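Opening, 1 minute. Hi everyone! I'm Fidelina Paucar, and Jhair Villca and I collect the training examples for Rornix. We're up to 89 usable runs on the gift box task. (Pause, let people settle.)
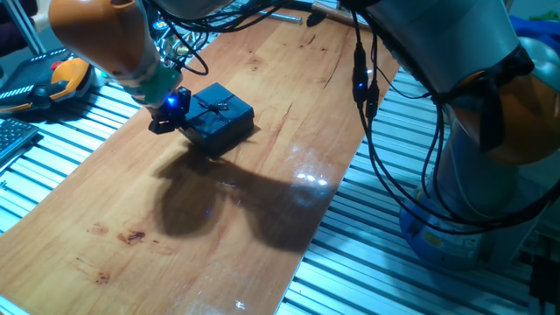

Say this slowly - an example is only as good as its start. We move the box a little before every run, or the model just memorizes one spot. Our first 30 taught us that the hard way!

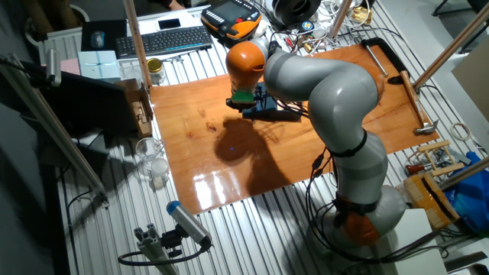

Mention labeling. Jhair tags each run the same day, while he still remembers what went wrong. Keep the bad ones too, in their own folder.

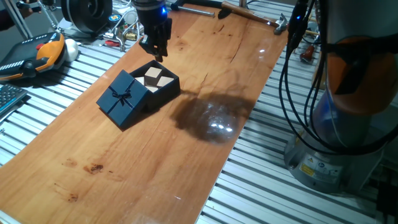
Next goal is 100, and I love this part. Lids are hard. One tipped against its base, ribbon and all, gives the model far more to figure out than a closed box. Take questions, then hand over to Jhair.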